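Start Werkstatt Meinung Termine Kontakt

Erst die Küche rechnen, dann den Arm kaufen

Von Morenike Anozie

In der Werkstattgemeinschaft Stunda wird seit Februar darüber gestritten, ob ein Küchenroboter gebaut werden soll. Ein Teil der Gruppe will sofort Aluminium sägen. Ich bin dagegen. Wer zu Hause oder in einer gemeinsam genutzten Werkstatt an einem Greifarm arbeitet, sollte die ersten Monate am Rechner verbringen, auch wenn dabei nichts entsteht, was man anfassen kann.

Unser Projekt heißt Warkuvura. Bisher besteht es aus einer simulierten Küche mit Steinplatte, Fliesenwand und einem Arm, der einen Ball aufnehmen soll. Die Rechenzeit kommt von einem gebrauchten PC, der 724 Euro gekostet hat und neben der Drehbank steht.

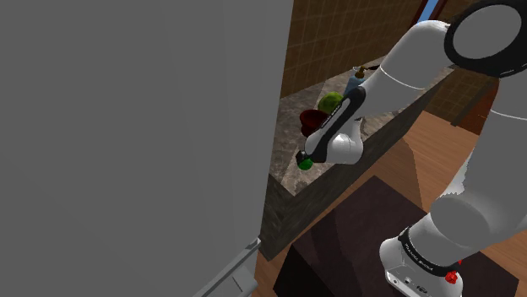
Was der Eigenbau kostet

Beim Vorgänger, den wir Tondow nannten, lief es umgekehrt. Wir hatten nach drei Monaten einen Arm mit zwei gebrochenen Getriebegehäusen und keine Zeile Software, die auf einen anderen Tisch übertragbar war. Fast 40 Abende gingen in Halterungen, die später in der Kiste mit den Resten lagen. Gelernt haben wir dabei einiges über Schrauben und wenig über das Greifen.

In der Simulation kostet ein Zusammenstoß einen Neustart. Man kann den Sockel versetzen, bevor jemand Löcher in eine Arbeitsplatte bohrt. Man merkt auch früh, wie eng es wird, sobald neben dem Ball noch anderes Zeug steht.

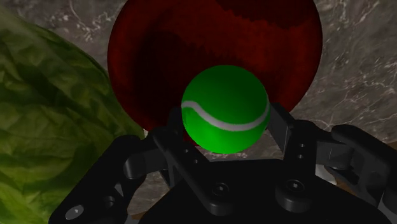
Simulation: Tennisball zwischen den beiden Greiferfingern, dahinter die rote Schüssel

Der übliche Einwand lautet, ein gerechneter Ball sei kein Ball. Das stimmt. Reibung und Nachgiebigkeit sind bei uns grob geschätzt, und ein echter Filzball wird sich anders verhalten. Olatunji, eine befreundete Gruppe, hat ihre Regelung nach dem Umzug auf echte Motoren zur Hälfte neu geschrieben. Die andere Hälfte konnte sie behalten, und das ist mehr, als wir bei Tondow retten konnten.

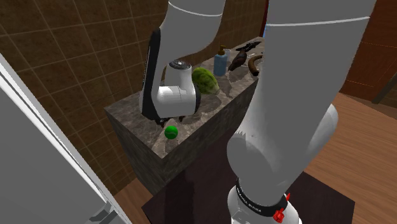 Schwerer wiegt für mich ein anderer Punkt. Eine Werkstatt lebt davon, dass Leute nebeneinander an einem Werkstück stehen. Am Bildschirm sitzt meist einer, und die anderen gehen löten. Deshalb projizieren wir die Läufe inzwischen an die Wand und besprechen sie gemeinsam. Das ist zäh, aber es reden auch diejenigen mit, die nie programmiert haben.

Gebaut wird trotzdem irgendwann. Ich möchte nur, dass wir vorher wissen, wo der Sockel hinkommt und wie weit der Arm reichen muss. Bis dahin kann das Aluminium im Regal bleiben.

Kontakt | © Werkstattgemeinschaft Stunda | Nach oben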